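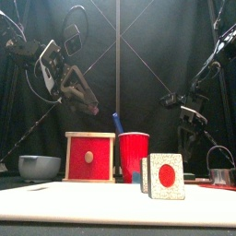 October, 3 pm. Draft 2 of the Trerness mystery, notes for the writing workshop.

Read chapter 13 again. The widow still finds the body, faints, and makes soup, in that order. Jin-sol Nam wants the soup cut. I want the fainting cut.

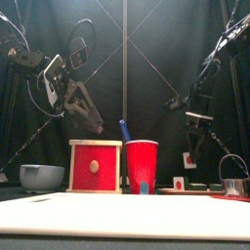 *Two arms, black curtain behind.*

Inspector Dullis has no motive for moving to the island. "Fresh start" is banned as of today. 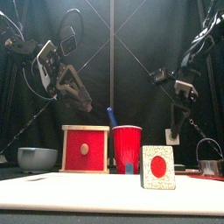 Also he kisses Snorradóttir on page 300, nearly the end, having met her twice. Move up or lose it.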